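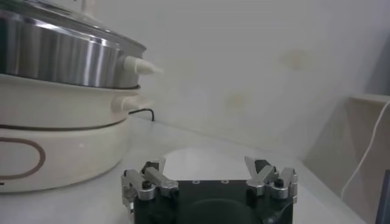
*Steel pot and glass lid on the cream middle tier.*

## 4. Setting up a shared reading plan

Your own plan is running, so now comes the best part of Oken: reading with other people. A shared plan keeps the whole group in the same chapter on the same morning, and it makes the Gospels feel brand new — even if you've been through Mark a dozen times!

You'll need a leader account (see section 2) and the email address or phone number of each reader.

1. Open **Plans** and tap **Start a group plan**.
2. Pick a book or a ready-made track. The 90-day Gospels and Psalms track is a wonderful first choice for a mixed group.
3. Type a group name. Keep it short so it fits on the lock screen ("Nerkdale Early Readers" fits fine).
4. Choose a start date. If you pick today, the first reading opens right away.
5. Set the time for the daily reading. The default is 6:00 a.m., in each reader's own time zone.
6. Tap **Invite**, add your readers, and send.

**Note:** Readers can join late. Oken drops them in at today's chapter and puts the earlier ones in a list called **Catch up**, which never expires and never nags.

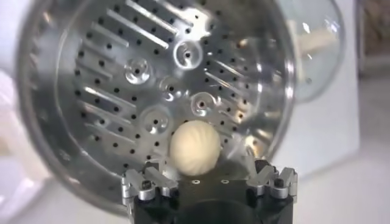

Once at least two people have accepted, the **Reflections** tab lights up. Anyone can post a thought on the day's passage, up to 4000 characters, and tie it to a single verse by pressing and holding the verse number. Please try this in the first week. A question pinned to one verse gets people talking much faster than a general "What did everyone think?"

### 4.1 Adding a prayer list

1. From the group page, tap **More**, then **Prayer list**.
2. Decide who can see names. **Group only** is the safe setting.
3. Add the first request yourself so the list isn't blank when readers arrive.
4. To mark a request as answered, swipe it to the right. It moves to **Thanks**, and you can read back through that page any time you like.

**Caution:** Requests set to **Anyone with the link** can be read by people outside your group. Ask before you share someone's health or family news there.

### 4.2 Reading without a signal

Going on retreat? Tap the arrow next to the translation name and choose **Keep on this device**. The full text with cross-references takes 713 MB, so do it on Wi-Fi. Reflections written offline are saved and posted the next time you connect.

**Caution:** Don't sign out while reflections are waiting to post. Signing out clears them from the device.

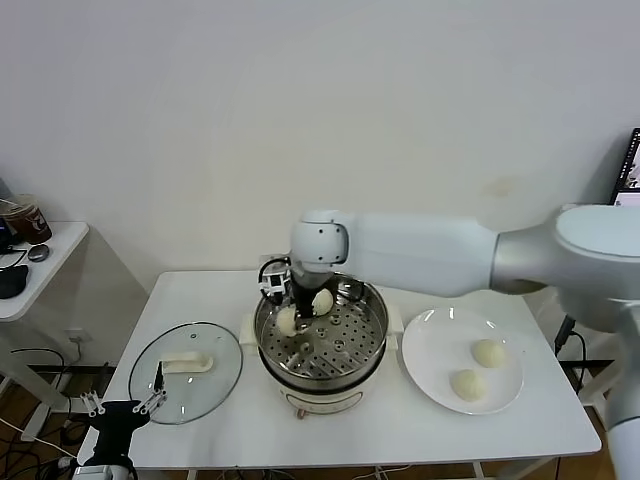

*Two steamed buns in the perforated tray.*

### 4.3 If an invitation doesn't arrive

- Check the spelling of the address under **Group > Pending**.
- Ask the reader to look in their junk folder for a message from Jivico.
- Still nothing? Tap **Show join code** and read it out loud. It's four digits, like 3668, and works for one hour.

Large-print settings and audio chapters are covered in section 5.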